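4. 保管箱の組み立てと設置

この章では、Boltent 屋外保管箱の組み立て、据え付け、初回の点検までを説明します。鍵の登録については第5章、仕切り板の増設については第6章をご覧ください。

4.1 始める前に

作業は2人で行ってください。本体の底板と背板は重く、1人で支えながらねじを締めると指を挟むおそれがあります。

用意するもの
プラスドライバー(2番)
水準器
ゴムハンマー
軍手
メジャー

同梱の六角レンチは扉の調整にも使います。組み立てが終わったら、扉の内側にあるホルダーに差しておいてください。

注意:電動ドライバーを使う場合は、締め付けの強さを最も弱い設定にしてください。強く締めすぎると板の穴が変形し、以後ねじが効かなくなります。

4.2 設置場所を決める

1. 平らで水はけのよい場所を選びます。コンクリート、または敷石の上が適しています。
2. 壁から背板まで200ミリ以上離します。
3. 扉を全開にしたとき、通路や隣家の境界にはみ出さないことを確認します。
4. 給湯器の排気口、エアコンの室外機の正面は避けます。

土の上に直接置くと、雨のあとに片側だけが沈み、扉が閉まりにくくなります。やむを得ず土の上に置く場合は、別売のベース板(McIver 製)を先に敷いてください。ベース板の奥行きは600ミリで、本体の脚がちょうど載る寸法です。

注:集合住宅の共用廊下に置く場合は、事前に管理会社へ確認してください。避難経路にあたる場所には設置できません。

4.3 本体を組み立てる

1. 底板を、脚の取り付け穴が上を向くように置きます。段ボールを下に敷くと塗装に傷がつきません。
2. 四隅に脚を差し込み、短いねじで仮止めします。
3. 底板を起こして表に返し、背板を溝に沿って立てます。
4. 左右の側板を背板の溝に差し込みます。矢印の刻印が上になる向きが正しい向きです。
5. 天板を載せ、ゴムハンマーで四隅を軽くたたいて溝に落とし込みます。
6. 長いねじで天板と側板を固定します。
7. すべてのねじを対角の順に本締めします。

手順4で側板が途中で止まるときは、無理に押し込まないでください。溝に保護フィルムが残っていることがほとんどです。いったん抜いてフィルムをはがし、もう一度差し込みます。

溝が深く、手で落ち込むまで入った状態が正常です。側板の上端と背板の上端がそろっていれば、次の手順に進めます。

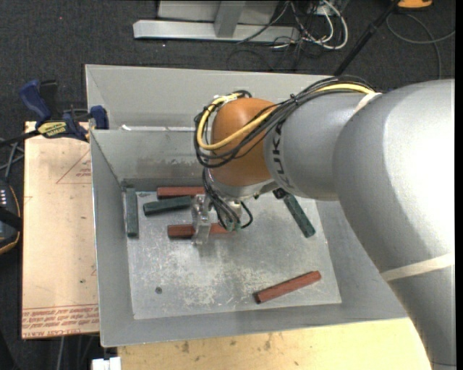 ねじが1本余りました。どこかを締め忘れているのでしょうか。

長いねじには予備が1本入っています。余ったのが長いねじ1本であれば、組み立ては完了しています。短いねじが余った場合は、脚の付け根を確認してください。

4.4 扉を取り付ける

1. 扉の下側のピンを、底板の受け穴に差し込みます。
2. 扉をまっすぐ立て、上側のピンを指で押し下げながら天板の穴に合わせます。
3. ピンから指を離し、かちっと音がするまで扉を軽く揺らします。
4. 扉を数回開け閉めし、引っかかりがないか確かめます。

扉が傾いている場合は、下側の受け金具を六角レンチで回して高さを調整します。右に回すと扉が上がり、左に回すと下がります。少し回しては閉めてみる、という進め方が確実です。

注意:扉の調整中は、ちょうつがい側に手を入れないでください。

4.5 水平を出して固定する

1. 天板の中央に水準器を置き、前後左右の傾きを見ます。
2. 低い側の脚のアジャスターを回して高さを合わせます。
3. 水平が出たら、脚のロックナットを締めます。
4. 風の強い地域では、背板の固定穴を使って壁または地面のアンカーに留めます。

アンカーは同梱していません。下地の材質によって使える種類が異なりますので、施工店または Ukix の取扱店にご相談ください。外壁に穴をあける工事は、防水処理のできる業者に依頼することをおすすめします。

4.6 初回の点検

組み立てた翌日に、次の点を確認してください。

扉が軽い力で閉まるか
ねじに緩みがないか
底板に水がたまっていないか
ロックナットが手で回らないか

底板に水がたまる場合は、排水穴がふさがっていないかを見ます。穴は底板の奥に27ミリの間隔で並んでいます。落ち葉や砂は細い棒で取り除き、水を流して抜けを確かめてください。

4.7 雪や凍結への備え

積雪のある地域では、2月を中心に天板の雪を早めに下ろしてください。金属製のスコップは塗装を傷めますので、樹脂製のものか、ほうきを使います。

扉が凍りついたときは、ぬるま湯で湿らせた布をちょうつがいに当てます。熱湯をかけると樹脂の部品が割れることがあります。開いたあとは水気をよくふき取り、Diketel の防錆スプレーなど、樹脂を傷めない種類の潤滑剤を少量吹き付けてください。

電子錠付きの型をお使いの場合、低温では電池の減りが早くなります。警告音が鳴ったら、その日のうちに電池を交換してください。交換の手順は5.3に記載しています。

本章の改訂日:2023/05/05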